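**Ticket: open day demo, drawer task hangs after grasp**
Opened by: Rostyslav Sydorenko
Assigned to: Lorraine Hapeta
Site: Avville, demo room
Status: closed, one follow-up

**Monday, 8:40 am**

Hi Lorraine! Filing this properly so you don't have to dig through my texts. We've got the De Smet visitors coming through at 2 and then the public open day crowd, and the simulated drawer demo is stuck. The arm goes out to the cabinet, closes on the upper handle, and then just sits there. No error in the Ikesent console, only this, over and over:

`pull: waiting for contact`

I've restarted the sim twice and rebooted the demo PC (I know, I know). Same result. It worked fine on my laptop last week, which I realize is what everybody says.

**9:15 am, Lorraine**

Can you send me the contact threshold from the task file? And which build is the demo PC on? If somebody pulled the Ellico update over the weekend, the units for that setting changed.

**9:30 am**

Threshold says 2000. And yes, it's on the new build – that was me, sorry. I wanted the nicer lighting for the big screen.

I paused a run with the arm at the handle so I could poke at the settings without it timing out on me. 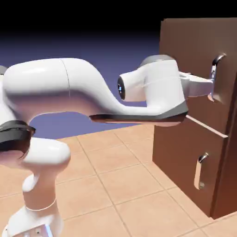
So I changed the threshold to 200 and let it go again. Better! It got past the waiting message and started to pull, then let go of the handle partway and went back to its home pose like it had somewhere else to be. The log gave me this:

`pull: grip force below minimum, releasing`

I ran it a few more times to be sure and got that line every time. Is grip force in the new units too?

**10:05 am, Lorraine**

Yep, same story. Set `grip_min` to 16 and `grip_target` to 40 and leave everything else alone. Please don't touch the arm speed, I know you want to.

**10:20 am**

I did want to. Left it alone, though.

Drawer opens! I ran the whole routine on a loop while I set out chairs and it was still going when I came back, no releases in the log. I saved the task file under a new name so the old one is there if we ever roll back the build.

**4:45 pm**

Visit's done. The De Smet folks stayed for three full loops and one of them asked if she could pick which drawer it opened, so I swapped the target to the lower handle and it worked the first time (huge relief, I hadn't tested that one). The kids mostly wanted to hit the reset button – fine by me, it resets very nicely now.

Closing this. Follow-up for you: could the console throw a warning when it loads a task file from the older build? I'd have caught this before my coffee.

**5:10 pm, Lorraine**

Added to my October list. Please turn off updates on the demo PC before you go home.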